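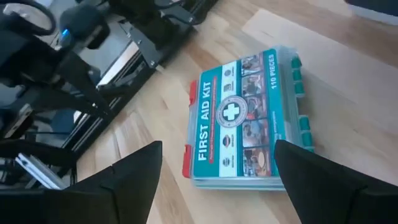

Teleoperated demonstration is the second of the two collection methods used in this unit. The operator moves a leader device, the follower arm copies it, and the joint positions, gripper opening and wrist video are written to one log. The wrist view matters most in the last few centimeters before contact. With the first aid kit between the two fingers, the operator can judge the approach from the clear side wall and the tip of the right finger, which already overlaps the lower corner of the box. A view from across the bench gives much less help at this distance.

Unit 4: Recording demonstrations
Course notes, H. Whitlock

4.1 Two ways to show a task

Kinesthetic teaching: the operator holds the arm and moves it through the task with the motors in a compliant mode. Forces are felt directly. The operator's hands and sleeves get into the wrist video, and a policy trained on that video may come to depend on them.

Remote control: the operator stands away from the arm and drives it through the leader. The video is clean. Contact forces are not felt unless the leader has force feedback, and the Clillow leaders in our lab do not. Expect to squeeze too hard for the first hour or so.

The two kinds of log can be mixed in training, but label them. The field is called "source" in the Jonasano recorder and it is blank by default.

4.2 What counts as one episode

An episode starts with the arm at its home pose and ends when the object has been released and the fingers are clear of it. Do not trim the pauses during recording. Trimming is done later, by script, so that every group's data is cut by the same rule.

A failed grasp followed by a successful one is kept as a single episode and tagged "recovery". A failed grasp with no recovery is kept too, tagged "fail". Last year's set held 2,219 episodes, of which 687 carried the recovery tag. Policies trained without those 687 did worse whenever the first approach was off – they closed on air and carried on as if holding something.

4.3 Approach and grasp for flat boxes

A box lying flat offers a low side face and a wide top. Points to watch:

Align the fingers with the two faces to be gripped before descending. Rotating the wrist at table height drags the box.

Keep latches and hinges out of the contact area if the box allows it. On the kit they are on opposite long sides, red latches on one and green hinge segments on the other. A finger pad resting on a latch has an uneven seat and the box may turn when lifted.

Check the width of the box against the maximum gripper opening. If it does not fit, use a push to the table edge and grip the overhang.

Transparent plastic is hard for depth sensors. Readings from a clear wall may be missing or may belong to the surface behind it. Use the printed label as the visual reference.

Vary the starting orientation between episodes. Printed lettering makes a convenient check when reviewing the video: if the title reads the same way in every clip, the set is too narrow.

4.4 Latency

The Fothergill link adds a delay between leader and follower. Slow down near contact. Operators who try to correct for the delay by moving early produce a visible wobble in the wrist trajectory, and the policy learns the wobble.

4.5 Lab exercise

Work in pairs, one operator and one recorder, and swap halfway. Record the flat box pick from at least 4 starting orientations. Log operator initials with every episode. Plot gripper opening against time for one good episode and one tagged "recovery", on the same axes, and mark first contact on each.

Reading: the Wustatholm lab notes on leader calibration, sections 1 and 2. Section 3 covers the older leaders and can be skipped.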